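Skorby wall panel, smooth face, pale grey
Item 1234. $119 a sheet. Pick up from the Trosasdale shop or ask me for a freight price.

I get more emails about this panel than anything else I sell, so I've rewritten the page to save us all some typing. Skorby is the plain one in the range. No pattern, no woodgrain, no fake tile lines – just a flat pale grey that behaves itself in a laundry, a garage or that back room you've been meaning to line since January. I did my own laundry in it and liked it so much I kept going down the hallway (my husband made me stop at the bathroom door).

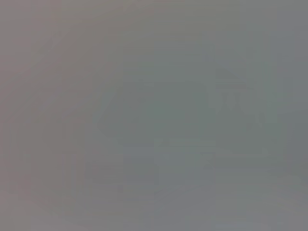 Colour is the thing people ring me about. It's a grey that moves around a fair bit with the light. Mine goes a touch pink near the window of an evening and nearly green under the fluoro tube, and if you're matching it to a paint chip you'll send yourself mad. Get a sample first! They're free, I just ask that you cover the stamp.

Sheets are 1000 mm wide and 13 mm thick. You can cut them with an ordinary circular saw and a fine blade, face down, with masking tape along the cut if you're fussy like me. Glue and a few pins will hold them on battens. Let them stand in the room for a couple of days before you start.

Joins come up as a thin line. You can butt the sheets up hard, or leave a whisker and run the Kullum filler down it, which I stock in light grey and white. If you hate seeing any line at all then this probably isn't your panel, and I'd sooner tell you now than have you drive it all back here on the roof racks. MacKinnon do a cover strip that fits over the join as well, though I reckon it looks a bit caravan.
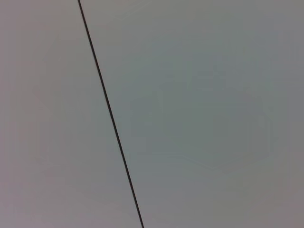
Rhona Leckie wrote in to say she used the light grey filler in her sewing room and wished she'd gone without, as a plain tight join on the other wall came up neater and took half the time. Fair enough too, Rhona. I'd still fill in a laundry, where you want the splashes kept out.

Seconds come up now and then, usually with a knocked corner. Ask for Effie Matheson at the counter, she keeps the list.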